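Why Do Clothes Crease?

Pull a T-shirt out of the bottom of a full drawer and it will have lines in it. Nobody drew them there. They came from the way cloth is made, and from what happens to it when it sits in a heap.

What cloth is made of

Look closely at the hem of a cotton shirt and you will see threads. Each thread is made of many thin fibres twisted together. Cotton fibres come from the fluffy part of the cotton plant. They are made of very long, tiny chains called molecules, much too small to see.

The chains lie side by side and hold on to each other with weak links. When you bend the cloth, some of the links let go. If the cloth stays bent, new links form in the new position. Now the bend is held in place, and you have a crease.

Water makes this happen faster. It gets in between the chains and lets them slide. A damp shirt left in a ball overnight will be much more creased than a dry one left the same way.

Why some clothes crease more than others

Linen and cotton crease easily. Wool is springy, so it tends to bounce back. Polyester is made in factories and does not soak up much water, so its chains mostly stay where they are. Check the label inside your collar to find out which kind you are wearing.

How an iron works

An iron uses heat and often steam. The heat and water loosen the links, the weight of the iron presses the cloth flat, and when the cloth cools the links set again -- this time in a flat shape. Irons get hot enough to burn skin very quickly, so ironing is a job to do with an adult.

Folding without an iron

You can stop a lot of creases before they start. Take clothes off the line or out of the dryer as soon as they are dry, and fold them on a flat surface.

1. Spread the cloth out.
2. Smooth it from the middle to the edges with your palms.
3. Bring one side over to meet the other.
4. Smooth it again before the next fold.

A fold makes a crease too, but only a few straight ones. Crumpled cloth, like the light pink piece on the dark surface, bends in many directions at once.
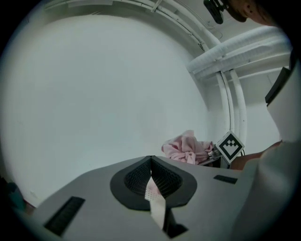

Helmi Tikkanen writes that rolling works better than folding for her T-shirts, and asks whether that is just luck. It is probably the shape. A roll bends the cloth in a gentle curve, and a gentle curve strains the fibres less than a sharp fold does. Thick jumpers are harder to roll, so she may want to keep folding those.

Words to know

Fibre: a very thin strand that can be twisted into thread.
Molecule: a tiny group of atoms joined together.
Hem: the folded and sewn edge of a piece of clothing.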